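Borkano Kitchen Tasks - Minutes of the Data Gathering Meeting, July 10, 2024
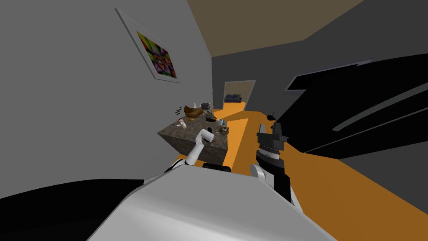 1 min read

We began with warm thanks to everyone who kept the simulated kitchen going since March - it has been a long stretch, and we now have 371 examples of the counter task saved.

Of those, 16 were set aside at review for jerky arm motion, and it was agreed to redo them before anything new is started. There was a good long talk about the small things on the island, the cups and the bowl especially, and whether to shuffle them between runs. We settled on yes, every run.

Greleo asked for 100 more examples with the left arm leading. Agreed.

The tilted view stays in the set for now - Jovness will train with and without it and bring both results.

Next meeting in 7 days, same room.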